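Lobo Bench Cell — Set-up and Care Guide
Section 4: Preparing the table for soft-object work
Issue date: 04/12/2020

4.1 Before you start

Put the arms in standby at the Lesum control box and wait for the lamp to go steady. Wipe the table with a dry cloth. Do not use polish, as it leaves a shine that upsets the head camera.

1. Check that the black curtain covers the whole width behind the table.
2. Follow each thin white cable back from the wrist and make sure it has slack. It must not lie under the forearm.
3. Set arm speed to 10 per cent in the Tanon panel.
4. Jog both hands to the meeting point above the middle of the table.

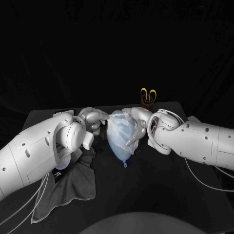 Fig. 4-1. Both hands on a pale blue plastic bag. Scissors stand in the cup behind.

CAUTION: Keep your own hands off the table while either arm is live. Press stop before you reach for the scissors.

4.2 Grip check

5. Place the test item on the table and close both hands on it at grip level 2.
6. Open one hand. The item should stay in the other.
7. If it slips, raise the level by one and repeat. Do not go above 50 with thin plastic or rubber.

Note: Grip levels are stored per hand. Copying the left values to the right does not work well after a finger has been changed.

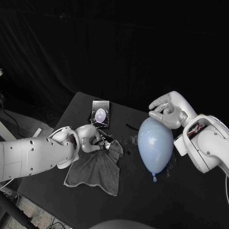
Wrist wiring should be looked over after every 100 cycles, with the power off. Use a torch and look in through the opening in the guard; you are checking the red wires for rubbing or a loose plug. Leave the guard itself in place unless a wire needs replacing — see Section 7. Clear the table at the same time. Strips and crumpled bits of clear plastic, like those lying near the balloon, are hard to see against a dark top and can be picked up along with the next item.

4.3 Changing the test item

8. Open both hands fully and move them clear of the table centre.
9. Press stop, then swap the item.
10. Release stop and run the grip check again from step 5.

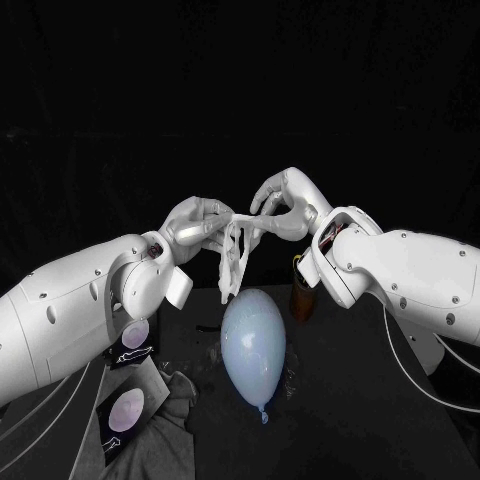
If the new item is stretchy, lower the pull limit before the first run and bring it up a little at a time. Flusen finger pads lose their hold when dusty, so wipe them with a damp cloth and let them dry. Worn pads are replaced as a full set for that hand.

CAUTION: Never pull an item out of a closed hand. Use the release command, or the hand-open key on the control box if the panel has frozen.

Write the grip levels in the cell log before you shut down.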